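Häufige Fragen zu Betten und Matratzen

Wie lange darf ich die Matratze probeliegen?
Bei Lindemann 44 Nächte ab Lieferung. Die Rückgabe melden Sie bitte über das Kundenkonto an.

Wie pflege ich ein gepolstertes Kopfteil?
Mit der Polsterdüse absaugen, Flecken sofort mit einem feuchten Tuch abtupfen. Nicht reiben.
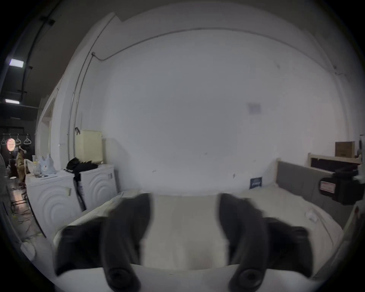
Für graue Bezüge genügt lauwarmes Wasser mit etwas Feinwaschmittel — Bleichmittel hinterlassen helle Ränder.

Wie oft soll ich die Matratze drehen?
In den ersten Monaten alle 4 Wochen, danach zweimal im Jahr.

Kann ich das Kopfteil nachbestellen?
Ja, für die Modelle Grekel und Multcombe. Die Lieferung dauert rund vier Wochen.

Wer hilft bei Reklamationen?
Nattawut Saithong, Kundendienst, täglich ab 9 Uhr.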